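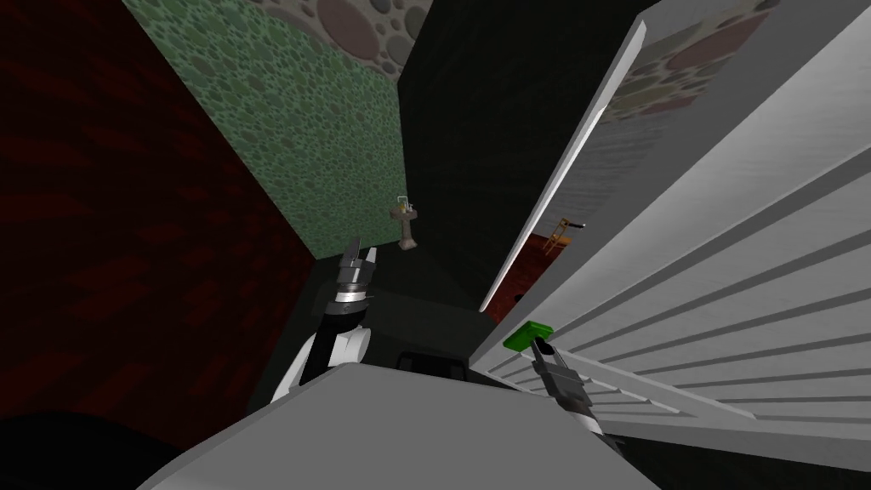

Entorno simulado: el brazo derecho con la pinza en la manija verde de la puerta.

Las puertas ya tienen su propia colección

¡Octubre ha sido el mes de las puertas en Plavwood! Quienes pasan por el pasillo del fondo ya lo saben, porque Antonina Harasym lleva semanas con el visor puesto, abriendo puertas que no existen y saludando sin querer a la estantería de los cables.

El plan es sencillo de contar y bastante largo de hacer. Una persona maneja a distancia el robot simulado de dos brazos, lo acerca a la puerta, coloca la pinza en la manija, abre y se detiene. Todo eso se guarda como una demostración, y con muchas demostraciones entrenamos la política que luego tendrá que arreglárselas sola. Llevamos alrededor de 70 por operador y en el equipo somos cuatro, así que el conjunto empieza a tener cuerpo.

Lo que más nos gusta de esta tanda son las habitaciones. Orest Horobets reescribió el generador para que paredes, suelos y muebles cambien en cada episodio, y salen combinaciones que ningún decorador firmaría: pared roja con vetas, otra verde moteada, cantos rodados por arriba, un lavabo pequeñito al fondo. Queremos que el modelo aprenda a buscar la manija y deje de fiarse del color de la pared, un vicio que le pillamos en la versión anterior (solo acertaba con fondos grises, menudo disgusto).

También hemos cambiado la norma sobre los intentos fallidos. Antes se borraban. Ahora, si la pinza resbala y el operador corrige, el episodio se queda y se marca como «recuperación». Bohdana Kravchuk revisó los 17 primeros marcados así y propuso separar los resbalones de los choques con el marco; ya está hecho en la hoja de etiquetas, miradla antes de grabar.

Para noviembre tocan las puertas que se empujan y nueve modelos de manija que está preparando Radymyr Derkach. Si alguien de Gridbridge quiere probar a teleoperar, hay hueco por las tardes a partir de las cuatro. No hace falta experiencia: los primeros episodios son de práctica y no entran en el conjunto. Escribid a Antonina, que reparte los turnos y presta las gomas para sujetar el visor.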